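Warkau Lantern Maze

The Warkau Lantern Maze is a seasonal walk-through attraction held after dark in the old orchard at Warkau, on the slope above the village. It opens each year in late October and carries on well into November, and it is best known for being a gentler sort of evening out than the haunted houses and scare mazes that fill the calendar at that time of year. There are shivers to be had, certainly, but they come from rustling hedges, odd music and long shadows, and a good many families bring children who would not last a minute in front of a masked actor with a chainsaw.

History

The maze began as a single path cut through the long grass, lit with candle lanterns lent by people in the village and open for one evening only. It was so well liked (and, by all accounts, so very muddy) that it came back the following autumn with straw laid down and a second path added. The hedges were planted a few years later, and while they were growing up the walls were made from willow hurdles and old sailcloth, some of which can still be found in the lower part of the maze, patched and painted many times over.

For most of its life the event was run by the Firkis Players, an amateur theatre company who had been putting on ghost plays in the village hall and were glad of somewhere larger to do it. They gave the maze its habit of telling one story from start to finish, a new one each year, and visitors who come back every autumn are very fond of comparing them. The story of the drowned bell-ringer is the one most often asked for again, and it has been brought back twice with a different ending.
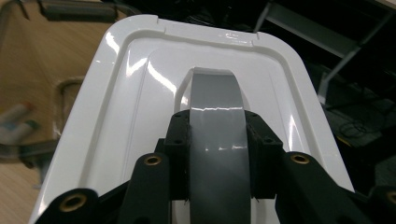

The candles were given up after a particularly windy opening night, and battery lamps have been used ever since. Regular visitors grumbled a little at first, as regular visitors will, but the change allowed lanterns to be hung much lower and tucked right inside the hedges, and the green, underwater sort of light this gives has become the thing that most people remember.

Layout

There are 26 lantern clearings in all, joined by paths that wind, double back and sometimes cross over one another by way of small footbridges. The whole route is 1,714 paces long if no wrong turning is taken, a figure painted on the board at the gate and cheerfully disputed by anybody with short legs. Most people take a good deal longer than they expect to, partly because of the dead ends and partly because there is always something to stop and listen to.

The upper maze is the quieter half and is suitable for small children. The lower maze, which is reached through a wooden door in the hedge, is darker and has the live performers in it. A lantern hung on the door shows green when the performers are resting and red when they are about, so that nervous visitors may choose their moment. Between the two lies the Marulanda Garden, an open lawn with benches, a fire basket and a stall selling soup, baked potatoes and hot apple juice. 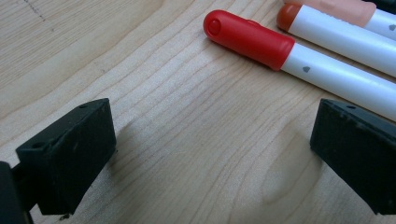 Pale wood grain, with lines curving around a lighter patch.

Performers and characters

Performers in the lower maze do not touch visitors and do not chase them, a rule that goes back to the earliest days of the Players. The most familiar character is the Trutari, a tall stooping figure in a coat of dry leaves who is said to collect the names of people who lose their way. The Trutari appears in every story, sometimes for no more than a moment at the end of a path, and younger visitors keep a very sharp lookout indeed. The part is passed from one performer to another during the evening, which goes some way towards explaining how the creature manages to be in two places at once!

Visiting

Tickets are sold for timed entry, the first at five o'clock and the last at nine, with 200 places each evening. The early entries are the brightest and the busiest with children, and the later ones have the fuller performances. Sturdy shoes are a very good idea, as the orchard holds the rain and the straw only does so much. Torches are discouraged in the lower maze, though small ones are allowed in the upper half for anyone who would feel happier with one in a pocket.

The upper paths are wide enough for pushchairs and most wheelchairs, but the footbridges have steps, and a flat route avoiding them is marked with blue lanterns. Dogs are not admitted in the evening. The orchard itself can be walked by day from March until the end of summer, when it closes for the hedges to be trimmed and the new story to be built.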